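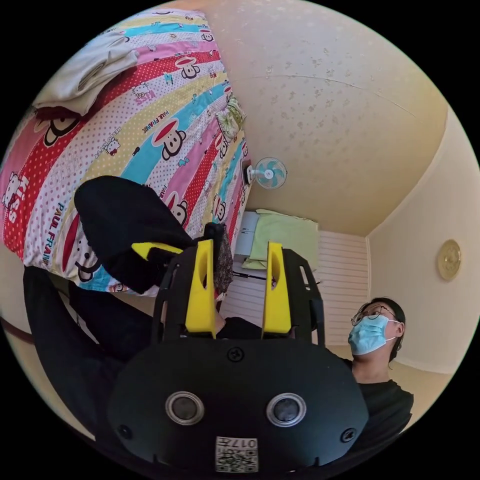

Trastero Household Swap Club: Bedding and Soft Furnishings

Every summer the club turns out its spare rooms and finds out what it has been sleeping under. We asked members for the loudest bedcover in the house, in use, on a bed, with no tidying beforehand. Plain white was not eligible. Neither was "oatmeal", though somebody tried.

The comforter at the top of the page is not oatmeal. Diagonal stripes in red, pink, turquoise, yellow and white, with polka dots on the red in case the red was feeling shy. Big monkey faces in the Paul Frank manner, mouths wide and red, and small Hello Kitty heads dotted about between them. Try having a lie-in under that lot.

A comforter like this asks very little of the rest of the room. Curtains can be any colour you like, as they will lose. It also hides biscuit crumbs better than anything in the Skoment catalogue, and we have tested most of the Skoment catalogue.

For the swap itself, bring covers washed, dried and folded, with the size pinned to one corner. Doubles go on the long table, singles on the short one. The next swap is in August, and we had 187 pieces through the door last time, seven of them tartan.

Comments (3)

stripeysocks: I had those monkeys on a pencil case. Would swap two Bachmann blankets and a bolster for the cover.

Mrs P: Is it a double? My granddaughter wants to know. So do I.

teatowel_tony: Still think oatmeal was robbed.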